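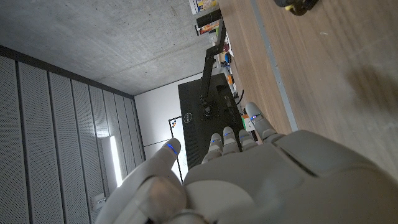

Thumb drifts after homing, other four fingers fine

12 replies

bundgaard_m
Right hand, five fingers, wrist camera, bolted to the arm at our bench. After a cold start I home everything and the four fingers land where they should. The thumb lands where it should too, then over the next 10 minutes of cycling it creeps inward. By the end it touches the side of the first finger on a full open command. No fault code. Blue lights on the tips the whole time.

Hand has 1,432 cycles on it since the last tendon change. Firmware is what Draltura shipped in September. I have not opened the shell yet.

Mogens

tendonguy80
Did you re-tension after the change or just run it?

bundgaard_m
Tensioned once at install per the manual. Not touched after that.

tendonguy80
There's your problem. New line stretches. You tension at install, run a couple hundred cycles, tension again. The manual has one sentence on it and it's in the shipping section.

kestrel_cell
Stretch would make it go slack and lose grip. He says it creeps inward on an open command. I'd look at the encoder magnet in the thumb base. On ours the set screw backed out and the zero wandered as the joint warmed up.

tendonguy80
Depends which side stretched. If the extensor line is the long one, the flexor wins and the thumb goes in. Same symptom.

kestrel_cell
Then it would be bad right after homing, and he says it's good right after homing.

leif_h
Both of you could be right, so do the quick test first. Home it, power the fingers but don't cycle anything, and leave it for as long as your drift normally takes. Write down the reported thumb angle at the start and at the end, and measure the real angle with a gauge both times.

If the reported angle holds and the thumb has moved, it's the magnet or its screw. If both move together, look at the lines. If nothing moves at all, cycle only the thumb and measure again.

Leif Hafstein

bundgaard_m
Did Leif's test over lunch. Powered and idle: nothing moved. Thumb only, 80 cycles: gauge says it came in 4 degrees, reported angle did not change. So the controller thinks it's open and it isn't.

kestrel_cell
Magnet.

tendonguy80
OK, leaning magnet. I'd still do the lines while the shell is off.

olance_user
Does the seam across the back have to be split to reach the thumb base? I have the older Olance version and it came apart from the palm side.

leif_h
On this one you split the back. Screws are under the wrist cover. Go slow at the thumb end, the LED wire for the thumb tip runs close to the seam and it's short. Mark the magnet position with a paint pen before you loosen anything. Low strength threadlocker on the set screw, a very small drop. Don't use the red.

wirefed
I would not use threadlocker at all that close to plastic. Some of them crack it. Clornine makes a dry patch screw in the right size and it has held on both of our hands.

leif_h
The screw goes into a metal collar so I've never had trouble, but I don't object to the patch screw. Either one beats the bare screw it comes with.

bundgaard_m
Opened it. Set screw turned with almost no effort, I could do it with my fingers on the key's short leg. Paint mark first, then cleaned it, then threadlocker since I had no patch screws here. Left it overnight. I also checked the lines. Extensor was a bit long, took it up by one notch.

Homed it this morning, thumb only, same number of cycles as before. Gauge and reported angle agree within half a degree. Now running all five fingers open and close on a loop, back of the hand toward the camera side so I can watch the thumb from my desk.

tendonguy80
So the line was long.

kestrel_cell
By a notch.

vdm_service
For anyone finding this later, Van der Merwe stocks the collar and magnet as one part. If the screw has chewed the collar, replace the pair. Re-zero the joint afterward, homing alone won't do it.

bundgaard_m
Collar looked clean so I kept it. Didn't know about the re-zero, I only homed. Will do that when the loop finishes and post the numbers at 17 hours.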